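Week 3 notes: keeping a lab notebook somebody else can read
Last updated: January

Right, so last week I went on (and on) about units and we never got to notebooks, which are my favourite part of the whole course! Bear with me.

Your notebook has one reader who matters, and it's you in eighteen months, tired and grumpy, trying to work out what "same as before but the other buffer" meant. I've still got a page from my honours year that says "Tube 2 weird, ask Rongrong". I asked. Rongrong Guo had no idea either.

So, write it while you're standing there. Pen, bound pages, and if you muck something up put a single line through it so the old number can still be read. Don't recopy it neatly at home, please – I can always tell, and you lose all the good bits (the odd colour, the lid that wouldn't sit flat).

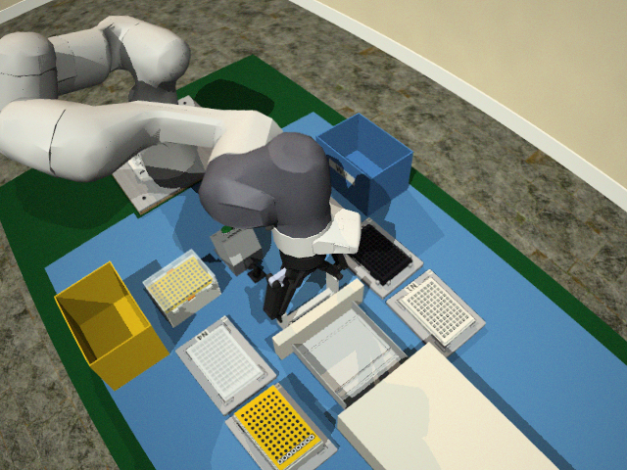
The other thing I'm fussy about is labels. A label needs your initials, what's in it and the notebook page. "Sample A" is no use to anyone, as we've all got a Sample A. Page numbers go on before you write anything, and the first 2 pages stay blank for your contents list.

Liya Gebru asked after class whether typed notes are okay. Yes, if you print them and stick them in the same day, signed across the join so half your signature is on each sheet. Loose printouts in the back pocket don't count, sorry.

For next time, bring your notebook to room 316 and swap with the person beside you. They'll try to repeat your dilution from your page alone, and you're not allowed to help!

Related
Week 2: Units and significant figures
Week 4: Dilutions without tears
Marking guide for notebooks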